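Bandcombe open day, July 2024

I went to the Bandcombe open day expecting to be sold something, and I was, though the selling was gentler than I had feared. Bandcombe is the old mill building past the canal bridge where four small outfits share the floors. Trilby makes wooden and molded toys, Pluvent does something with ventilation that I still can't explain, and Lindemann sharpens and repairs tools. The fourth unit was locked, with a bucket outside it. Entry was free. Parking was not.

The leaflet promised "a hands-on day for curious minds of all ages." I'm a curious mind of 58 and I had come mainly for Trilby, whose shape sorters are in every waiting room and church hall in this part of the county. My sister bought one for her grandson in January and paid what I thought was a silly price for it. I wanted to see where the money went.

The tour started late. Aileen Agbayani, who led it, apologized and handed out stickers for us to write our names on, and then used none of our names. She was good at the job, all the same. She knew which floorboards to step over and she didn't pretend to know things she didn't. When a man at the back asked how many toys they turn out in a week, she told him it was 755 in a good one and that there hadn't been a good one since spring. I warmed to her after that.

First came the storeroom, which is a storeroom. Shelves, boxes, a pallet truck, a smell of cardboard. We spent far too long in it while two families caught up with us. Then the finishing room, where we were allowed to sand the edge of a scrap block and told we had done it very well. I had done it badly. There is a flat spot on mine that you could stand a cup on.

The part I had come for was upstairs, in what they call the play room, although the only person under twelve in there was asleep on her father's shoulder. It is where the sorters get tried out before they go into the catalog. Mathias Plattner is in charge of the shapes, and yes, that is close to his real title. He has a theory about sorters, and he gave it to us in full.

His theory is that most of them are too easy. A circle, a square, a triangle and a star, says Mathias, and the child has finished with it before you have found the receipt. The extra holes on the Trilby boards are meant to keep the thing interesting for another year. Some of them take a single peg and some come in pairs or threes, so the child has to work out that a group of small holes belongs together. He talked about this with real feeling. He also said "learning journey" twice, and I wrote it down both times.

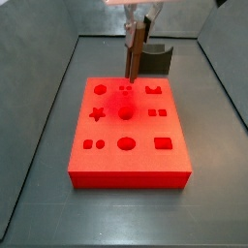
I asked him if there was any proof that an extra year was what you got. He said they had feedback from parents. I asked what kind of feedback, and he said positive. That was where it stayed, and I don't hold it against him much, as I've never met a toy maker with a better answer. But it does seem to me that a two-year-old who is fed up with a sorter will put the pieces in a saucepan whatever the holes look like.

On the red board, I'll say this for it: the choice of openings is better than I expected. There is a star and a hexagon and a big round hole in the middle, which you would get anywhere. There is also an arch with a curved bite out of it, and I would have liked to watch a few adults have a go at that one. The two small squares side by side are a nice idea. So is putting a little square hole next to a little round one, where the child has to look twice. I'm less sure about having the oval on the same board as the circle. Mathias says that telling them apart is the whole point. My own children would have tried to hammer one into the other.

As for the color, it is the sort of orange-red that you can find under a sofa, and I mean that kindly. A woman beside me wanted to know if it came in anything quieter. Aileen said there was a gray one planned. I hope they drop the plan. Gray toys are for parents who take pictures of their shelves.

The price came up, as it was bound to. Zaid Hakim looks after the shop and was brought in to answer. The large sorter is $69, and the boxed set with a carrying bag and a second board is $189. He went through the costs in a sensible order and I followed most of it: material, finishing, checking, the rent on an old building with a roof that needs money. I still think it's steep. For $69 I want the pieces replaced free when one goes down a heating vent, and when I asked about that, Zaid said replacements were "available." Available means you pay. He was at least quick to admit it when I pressed him, and told me a single piece is cheap to post. He didn't have the figure on him.

Downstairs again for Lindemann, where Lenni Jääskeläinen was sharpening kitchen knives for anybody who had brought one. This was the best thing at Bandcombe by a long way and it wasn't even on the leaflet. He did no talking about journeys. He took a knife, looked along it, made a face, and got on with it. The line went out of the door. I hadn't brought a knife, so I stood there like a person at a bus stop with no ticket, and after a while I left to find some tea.

Pluvent had a stand with a fan in a box. You put your hand in front of the box and felt air. Annelies Camenzind explained to a group of us that the air was cleaner than it had been on the other side, and perhaps it was. There was a dial reading 286, and when someone asked 286 what, there was a pause and then quite a long answer about particles. I've no doubt the product does its job. It just isn't something to show people on their day off, and she seemed to know it, poor woman. The mints were good.

A few practical notes for anyone thinking of going next time. Go early, as the tour groups get large after lunch and you can't see the benches. The stairs are steep and there is no lift, which the leaflet should say and doesn't. The cafe takes cards but the shop's card reader gave up while I was there, so bring some cash if you mean to buy. The cheese scones were dry. The toilets were spotless. Take a knife.

Did I buy a sorter? I didn't. I bought a bag of offcuts for three dollars, which my neighbor says will make decent wedges for her back gate, and I came away thinking a little better of Trilby than when I went in. They care about the holes. I'd want to see a real child at one of those boards for a month before I agreed about the extra year, and I told Mathias so. He has taken my email address and says he'll be in touch when the next round of home testing starts. My sister's grandson has been put forward. He doesn't know yet.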